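4. Camera, cables and markers

Do this section after both arms are bolted down and have passed the power-up check in section 3. Switch off at the wall before you touch any connector. The stop button is not enough, as it leaves the cable to the camera live.

4.1 Fixing the camera

1. Fit the black bracket to the top of the standing arm with the two short screws. The long ones go too deep and will mark the casing.
2. Slide the camera on and nip up the clamp by hand. Leave final tightening until 4.3.
3. Run the hose down to the base and push the metal connector home until it clicks.
4. Let the thin white cable hang in a wide curve. Move the arm by hand through its full travel and check that nothing pulls tight.

Note: Konrad Baumgartner's first build had this cable tied to the arm at three points, and it broke inside the sleeve. Leave it loose.

4.2 Setting the tray

Put the tray at the front of the table with its raised edge square to the table edge. Measure 135 mm from the edge of the standing arm's base to the back of the tray frame. If you are using the older Grodgate frame segments, press each joint together again before measuring - they creep apart when the table is knocked.
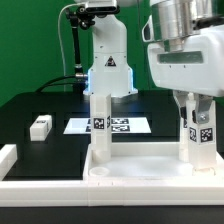 Tape the marker sheet flat on the black top, behind the tray. Print it at 100 per cent with "fit to page" turned off, on matt paper. Glossy paper throws the lamp back at the camera and the readings jump about.

4.3 Checking the markers

1. Switch on and wait for both arms to finish starting.
2. Open the Keltomow page and choose Markers.
3. Lower the gripper into the tray at the slowest speed, keeping one hand on the stop button.
4. Tilt the camera until every marker on the sheet shows a green outline on the page. Tighten the clamp.
5. Press Save. The error figure should be under 9. If it is higher, clean the markers with a dry cloth and repeat from step 4.

CAUTION: Keep fingers out of the tray while the gripper is powered. It closes fully if the connection drops.

If the figure will not settle, see Revathi Chacko's notes on lighting in section 7. In August we had to pull the workshop blind down after 4 pm to get a clean reading.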